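Limescale Deposition on Domestic Glassware under Repeated Machine Washing

Student project report
Module: Materials in the Home

1. Background

Hard water leaves a white film on glasses that are washed often. The film is mostly calcium carbonate, which comes out of solution when the water is heated and when droplets dry on the surface. Most households in Pramberg are supplied from a chalk source, and film on glassware is a common complaint there. Starkeck, on the other side of the valley, takes its water from an upland reservoir and has little trouble of this kind.

The project set out to answer two questions. The first was whether the hardness of the supply or the drying method has the larger effect on the film. The second was whether a weak acid rinse removes the film completely or leaves part of it behind. Etching of the glass itself, which looks similar but cannot be rinsed off, was treated as a separate matter and is dealt with in section 5.

2. Choice of items

Plain soda-lime tumblers were used for all weighed samples. Patterned glasses were left out of the weighing because the grooves hold water after draining, and the drying time then depends on the pattern as much as on the method. Cups and mugs were also excluded. Glazed ceramic takes up film in the same way, but it is heavier, and the change in mass is harder to detect on the balance available.
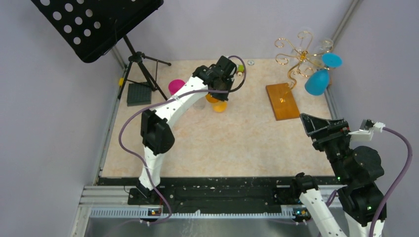

Miah objected to this at the draft stage, on the grounds that most kitchens hold a mixture of items and that a result for plain tumblers alone would be of limited use to a householder. The objection is fair. Mixed loads were therefore added as a separate run, judged by eye against a black card and not weighed. The results of that run are given in section 4 and should be read with more caution than the rest.

3. Method

Two supplies were compared. Water was drawn at Pramberg and at Starkeck in the same week of July and stored in sealed containers. Hardness was measured by titration with EDTA, using Eriochrome Black T as the indicator. Each titration was repeated until two readings agreed to within 0.1 ml.

The washing cycle was simulated in a heated tank, as the department's dishwasher has a built-in softener that cannot be fully bypassed. Detergent was Priltonis powder without added rinse aid. The same dose was used in every cycle. After the hot rinse, half of the tumblers were left to drain upside down on a rack and the other half were dried at once with a lint-free cloth.

Samples were weighed before the first cycle and again at the end of the run. They were handled with cotton gloves throughout. Before each weighing they were kept in a desiccator overnight, as moisture held on the surface was found in early trials to be of the same order as the film. Blank tumblers, which were never washed, were weighed alongside the others to correct for drift in the balance.

One batch was lost when the tank thermostat stuck and the water boiled. It was repeated in full on the following Saturday.

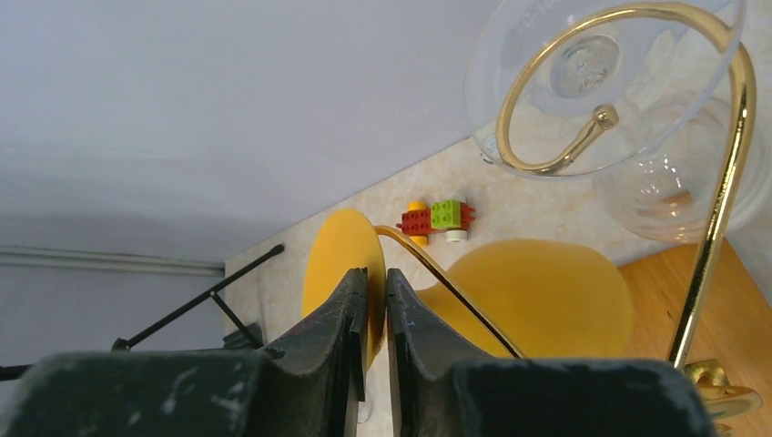 The acid rinse was a dilute solution of citric acid at room temperature. Tumblers were immersed for 6 minutes, rinsed in deionised water, dried in the desiccator and weighed again. Vinegar was tried first, but it varied between bottles and was dropped.

4. Results

The supply had the larger effect. Air-dried tumblers washed in Pramberg water showed a visible film by the end of the run, and the gain in mass was well above the drift in the blanks. Air-dried tumblers washed in Starkeck water showed faint droplet marks near the rim, and their gain in mass could not be separated from the drift.

Cloth drying reduced the film on the Pramberg samples but did not prevent it. Some of the deposit evidently forms in the hot rinse, before drying begins. This agrees with the appearance of the cloth-dried samples, where the film was even and had no rings.

In the mixed loads, ceramic items appeared less affected than glass. This may only reflect the fact that a white film is hard to see on a pale glaze.
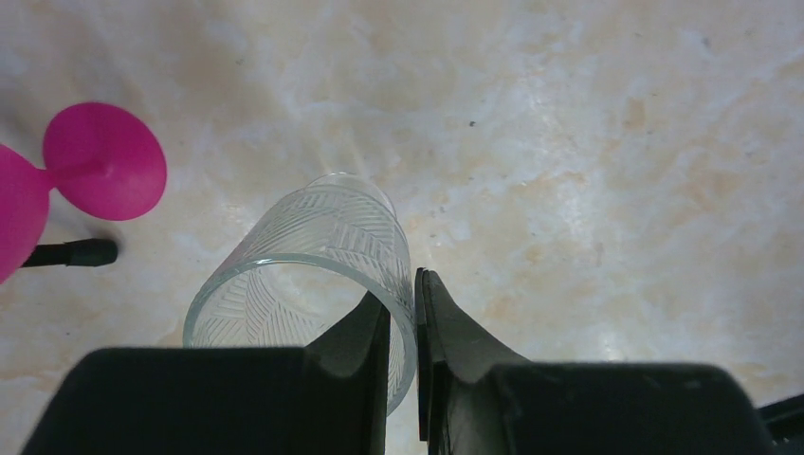
Does the citric acid rinse remove all of the film?

It removed all of the film that could be detected by weighing, but a slight haze remained on the Pramberg samples that had been through the longest run. The haze did not respond to a second immersion.

5. Discussion

The remaining haze is probably etching. Detergent is alkaline and attacks the surface of the glass slowly at high temperature, and the damage is permanent. It would not show as a gain in mass. A small loss would be expected, but the balance could not resolve it. Microscopy would settle the point and was not available in the time.

The main weakness of the work is the tank. It has no spray arm, so loose deposit was not knocked off the glass as it would be in a real machine, and the gains in mass are likely to be too high. The comparison between supplies should still hold, as both were treated alike.

A further run with rinse aid was planned but not started. The stored water is still sealed and could be used for it, provided that the hardness is measured again first.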